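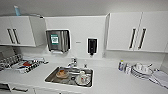
The sink and counter in the shared kitchen at Prullbridge.

It has been the practice of this blog to publish a short account of the shared rooms at Prullbridge once a year, and readers who follow the more general entries are asked to be patient with a domestic one. The rooms were reviewed on 3 February 2019 by Ifeoma Adeyemi and myself, with Kelechi Nwachukwu joining for the second half.

The kitchen was taken first. The sink is a single deep basin and serves the whole floor, so the rules for its use remain the same as in previous years. Dishes are to be washed by the person who used them and returned to the wall cabinets on the same day. Paper towels are provided in the dispenser between the cabinets. Articles are not to be stored on top of the cabinets – a point raised last April and raised again now.

A proposal to add another drying rack was discussed at some length. Ebuka Fashola had obtained a price of 206 dollars from Grumex for a rack with a drip tray. I consider this excessive and have asked for a further quotation. The remaining balance in the household fund stands at 866 dollars, and new chair cushions have a prior claim on it.

We then proceeded to the recreation room, where the principal subject was the game table and the items left on it.
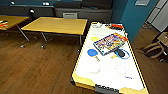 Board games are to be closed, boxed and placed on the shelf at the end of the evening. Paddles belong in the drawer. I would add, as a personal view, that a playing surface used for storage is soon not used for playing, and three residents have told me they gave up on a match for this reason. Titilayo Olaniyan has offered to label the shelf, and her offer was accepted with thanks.

Evening use of the room continues to be limited to 20 persons. Requests for exceptions should be sent to Ifeoma in writing.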